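## Clunel hand-held grippers, tried at the Korbridge open day

I went to the Korbridge open day in November mostly for the coffee and partly because a reader asked whether the Clunel grippers are worth the money. Clunel sells them in pairs. You hold one in each hand, do a chore, and the recording is supposed to teach a robot arm to do the same chore later. The pitch is that you skip buying the arm until you need it. Fine. I've heard a lot of pitches.

The demo was run by Hjørdis Torvik, who was patient with my questions and didn't read from a slide, so points for that. Her job for the afternoon was cloth. Cloth is a hard test and I was glad they picked it over stacking blocks.
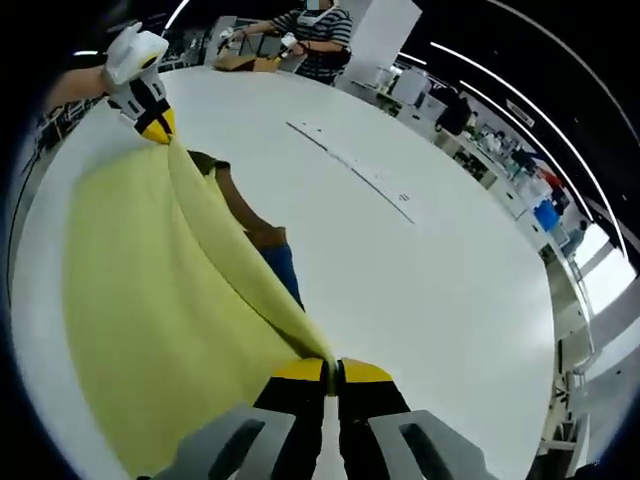 *Two grippers, two corners, one yellow cloth on the big round table.*

My turn lasted maybe one song's worth of time. The grip is good. The fingertips took hold of a thin fold and I never felt I had to squeeze hard. Each unit weighs 321 grams on the spec sheet, and that felt right at first and heavy by the end. My wrist is not young. After the session I wouldn't want to do a full day of it, and the brochure talks about 200 recordings a day like that's a light morning.

What bugged me was the gap between what we did and what we were told. Folding a cloth with grippers in your hands is a person folding a cloth. I asked to see an arm do it from the recordings and was told that part is shown at Parard's site. Maybe it's great there. I can only review what was on the table.

Other gripes: the trigger on the left unit clicked, the right one didn't. The quick start guide is 166 pages, so I'd like to meet the person who finds it quick. And pricing was "on request," a phrase that makes me put my wallet away.

The older Morrison set I borrowed last year was clumsier on fabric but lighter, and it came with a price.

Rating: 2 out of 5 for now. I'd go up a point for the fingertips alone if Clunel lets me watch the arm fold something. Torvik took my email address and said she'd ask about a Parard visit.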